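Every few years somebody tells me the toaster oven is a compromise, and every time it is a person with a kitchen in Trorville big enough to lose a dog in. My own oven, the proper one, was installed by people who expected me to roast geese. I have roasted no geese. I have made toast, and now and then a potato that took so long I went off the idea.

The small oven knows its place. It takes one tray, it has a few knobs, and it doesn't ask you to set a clock before it will get warm. Yolanda Kowalczyk, who edits this column and owns a range that cost more than my first car, calls this "camping". I call it lunch.
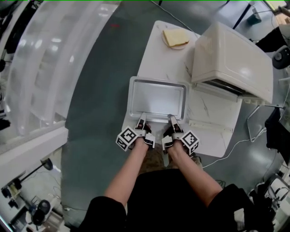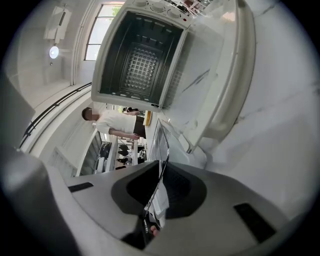 *White toaster oven, door open, with its metal tray.*

My one complaint is the door. Folded down, it takes up exactly the bit of worktop where you meant to put the hot tray, so you end up circling with your elbows out. Whoever draws these things has a very long counter.

Still, I'd keep it over the big one. The big one is where I store the frying pans, and it does that perfectly well at any temperature up to 205.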